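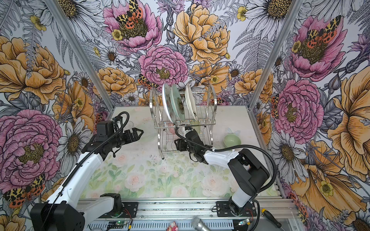
two tier rack, day 4. three plates up top, cup underneath. roses everywhere

ok thread time. everybody asked about the dish rack after I complained about the old one for basically all of January 2020. so. notes on the rack, the mat, the wallpaper, and why my plates don't match

1/ the old rack. plastic, white once. bought it from Tinlow when I moved in and it did its job, then the feet went, then the tray grew something. scrubbed it w/ vinegar twice. gave up. out

2/ new one is stainless, two levels. slots on top for plates, flat wire shelf underneath for cups and small stuff. paid 35 bucks for it at Onine, with shipping. was looking at a 137 dollar one before that and had to close the laptop and go for a walk

3/ plates stand up in the top slots and lean a little. side plates lean more. I thought it would bug me. doesnt

4/ the lower shelf is the real win tho. cups used to go upside down on a towel and the towel was always damp, always. now the green cup lives down there, right hand side

5/ things that still don't fit: the mint bowl. it's round and wide and it just sits out on the mat next to the rack. tried it on the lower shelf, you lose the whole shelf. so it gets the table. fine

6/ plates. yes they're all different. one white with a faint flower thing on it, one pale green you can see light thru, one plain off-white. none of them from a set. there WAS a set. there were 6 and I am not discussing it

7/ someone asked where the green one is from - thrift store, the big one off Brundimlow. bottom shelf near the lamps. they get glassware in all the time, go early

8/ clear glass warning. I have exactly one nice clear glass and on a pale mat you can not see it. over on the left in the pic, go look. I've knocked it twice this week. still alive

9/ the mat! pink roses, green leaves, pastel. covers the table. wipes down with a sponge which is all I ask of a mat. it's paler toward the back by the wall and stronger up front and I like that more than I expected

10/ wallpaper is also floral, big flowers, three sides. yes with the floral mat. my sister in law said "a lot going on" and I said thank you

11/ wallpaper was leftover rolls from Triantafyllou, the remnants bin. paste took me a whole evening and my hair. if you do corners do them FIRST, I did them last and theres a bit where a petal just stops

12/ how I load it, for the one person who wanted to know
plates first, biggest at the back of your hand so you're not reaching over
then cups below, mouth down
small things on the left of the lower shelf
glass last and by itself

13/ drying. plates are good in an hour or so if the window's cracked. cups take longer, air doesnt really get under them. might prop them on something. ideas welcome

14/ stuff I'd change: wish the lower shelf was a half inch taller. my one big mug scrapes going in. also no place for forks, they're in a jar for now, jar is ugly

15/ do wipe the feet of the rack. water sits there and then you get little marks on the mat. learned that on day 2. baking soda got it out mostly

16/ not buying anything else for this corner until February. writing it here so you can all yell at me

17/ except maybe a fork thing. for the forks

18/ ok someone already replied asking if the mat comes in blue. it does!! there's a blue one w/ lemons too. lemons were sold out when I looked, going back to check tonite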